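Notes pour la causerie « Un bol, une soupe » (version longue, à raccourcir si l'horloge me fait les gros yeux)

1. Démarrer doucement

Bonsoir, merci d'être là, poser le verre d'eau LOIN du micro. Je commence par ma grand-mère, comme toujours. Chez elle la soupe arrivait à 19 heures, été comme hiver, et on n'avait pas le droit de parler avant la troisième cuillerée. Demander à la salle : qui mangeait de la soupe tous les soirs, petit ? Laisser les mains levées un moment, les gens adorent regarder les autres.

Enchaîner sur le bol. L'assiette creuse, je n'ai jamais aimé, ça refroidit trop vite et on en met sur la nappe ! Le bol, on le prend à deux mains, on souffle dessus, on se cache un peu derrière. Un bol rond, vert menthe, moi il me donne déjà faim.

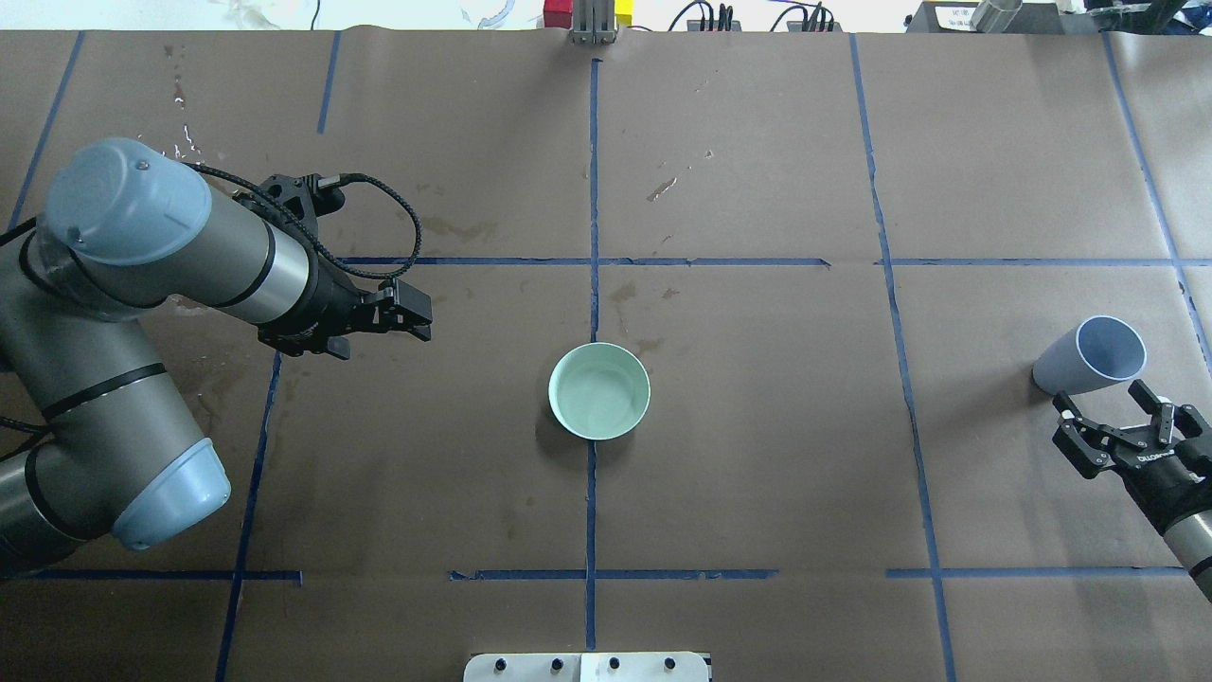 2. Le bouillon, ma marotte

Là je peux partir dans tous les sens, donc me tenir au fil : fanes, épluchures, croûte de fromage. Raconter mon hiver à Handstead, la cuisine grande comme un placard et la marmite qui ne quittait jamais le feu (la voisine du dessus descendait avec son pain, sans frapper). J'ai rempli un cahier de 70 recettes cette année-là, dont une bonne moitié de poireaux-pommes de terre, avec des variantes que moi seule distingue.

Lire à voix haute la page tachée. Ne pas s'excuser pour l'orthographe.

Si quelqu'un pose la question du cube : oui, j'en utilise, et non, je n'ai pas honte. Passer vite.

3. Boire ou manger ?

Mon passage préféré. Une soupe bien lisse, pourquoi la manger à la cuillère ? Au bureau, dans le train, debout dans la cuisine, je la bois à même la tasse, et je trouve qu'elle a meilleur goût. Dymphna Ó Gríofa, avec qui j'ai tenu le stand de Wusturcombe en septembre, n'est pas du tout d'accord : pour elle, sans cuillère, c'est une boisson. On s'est disputées là-dessus pendant tout le service, soit environ 36 litres de potiron.

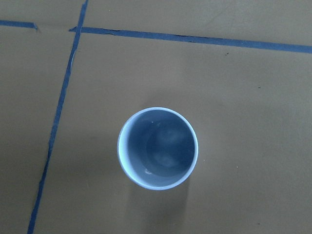 Une tasse bleu clair, vue d'en haut.

Faire voter la salle à main levée, cuillère contre tasse. Si la tasse perd, dire que le vote était consultatif.

4. Inviter des gens

Dernière partie, plus calme, parler moins vite. Une soupe, ça s'allonge : deux personnes de plus, une louche d'eau, un reste de riz et c'est reparti. Lire le petit mot laissé dans le cahier par les voisins, si je le retrouve. Et puis mettre la table sans chichis, un grand papier kraft déroulé dessus fait très bien l'affaire, on peut même écrire les prénoms au feutre.

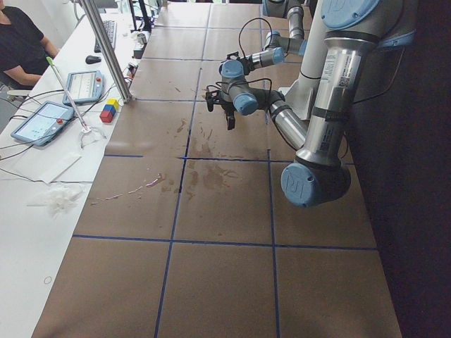

Une longue table couverte de papier brun.

Dymphna Ó Gríofa, cuisinière, relectrice de ces notes et partisane de la cuillère, a ajouté au crayon, dans la marge, qu'il fallait parler du sel. Bon, d'accord : saler à la fin, goûter, attendre une minute, goûter encore. Raconter la fois où j'ai salé deux fois (courte, cette histoire, vraiment courte).

Questions de la salle, puis dégustation au fond. Rappeler que la soupe aux lentilles contient du céleri et que les bols se rapportent à la table de gauche.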